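Budget season at Clustau, and what the grippers really cost

Posted Friday, November 6, 2020

The equipment lead at Clustau has a spreadsheet open the whole time we talk. Hand-held grippers, spare pads, pins, cables. "People ask for the price of the tool and stop there," she says. "The tool is the easy part."

Her team got two quotes in July. Brollenance wanted $1515 a unit, pads included. Jadus came in lower but charged for every replacement part, and shipping on top. She went with Brollenance - for now. "I can plan around one number. I can't plan around eleven small invoices."

Pads are the thing she budgets hardest for. A set is $45 and she orders spares with every tool, no exceptions. Last year they didnt, and a whole week went to waiting on a box. "Paid people, sitting there. Put that in your spreadsheet."

And groceries? A line of its own now, $242 a month. Fruit mostly, plus bags, sponges, the odd pan. Finance sent it back twice. She laughs about it, sort of. "They thought it was snacks."

The kitchen counter setup she wants to copy at the Ledesma site next. Same tools in pairs, same kind of cookware, nothing fancy. She has $2000 set aside for the counter and the wiring and expects to spend all of it. Outlets are the sticking point. Too few, wrong wall.

Would she lease instead? Looked at it. Didn't like the return terms, scratches billed at full price. "These things get bumped all day. Thats the job."

Advice for anybody starting out: buy two, run them a month, write down everything that wears out. Then ask for the money. She has a call at the top of the hour and is already looking for her headset.
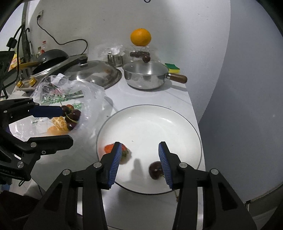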